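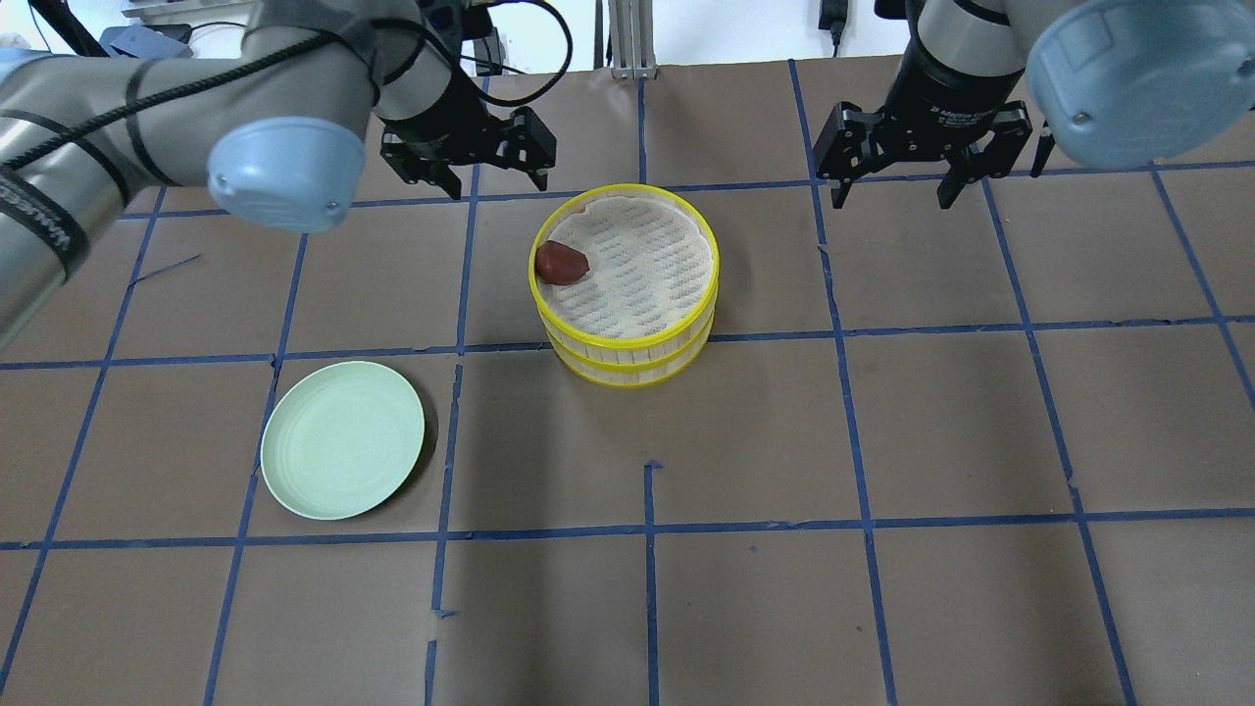 How does a library decide that an old medical book is worth keeping in its original binding?

The decision rests on three inspections: the soundness of the sewing, the evidence of early ownership, and the likelihood that readers will ask to handle the volume.

Print this article
E-mail this article

At the Mahasneh Library those inspections have occupied the conservation department since January, when the library accepted the medical collection of the late physician Nabil Harb. The gift comprises 2677 volumes, most of them printed before 1800, and includes herbals, midwifery manuals, surgical treatises and a long run of pharmacopoeias. Dr. Harb bought steadily for four decades and kept every invoice, so the library knows where nearly all of the books came from.

Joelle Aoun, head of conservation, has set aside 363 volumes for treatment. Of these, 39 have detached boards and will be handled first. The department's policy is to repair an early binding wherever the leather will bear it. A new spine is laid beneath the old one, the original label is returned to its place, and any replaced material is kept in an envelope with the book.

"A rebound anatomy can be a very handsome object," Ms. Aoun said. "It has usually lost its flyleaves, and the flyleaves are where the students wrote."

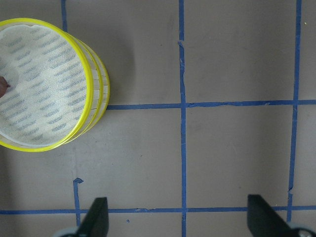
The students wrote a great deal. A surgical manual of 1694 carries the signatures of seven owners, the last of whom added a recipe for eye water and a list of debts. A small octavo on fevers was interleaved with blank paper by a country practitioner, who filled it with case notes for two winters and then stopped. Hussam Salameh, curator of printed books, is transcribing both for the catalog.

Mr. Salameh has also traced a group of pamphlets to the Woltden sale, at which the contents of a provincial medical society were dispersed in small lots. Several retain the society's shelf numbers in brown ink. He would be glad to hear from collectors who own others with the same marks, particularly the inoculation tracts, which were sold separately and have not been located.

The folding plates present a separate difficulty. Many were torn along the inner fold by readers who opened them in haste, and some were mended with heavy paper that now pulls against the sheet. Enda Carroll, who trained at the Gronine bindery, is lifting the old mends and replacing them with thin tissue and wheat starch paste. The larger plates will be stored flat, with a note in each volume giving their location.

Catalog records are being released in batches as each shelf is completed. Readers may consult treated volumes by appointment, and requests for the remainder are considered individually by the reading room staff.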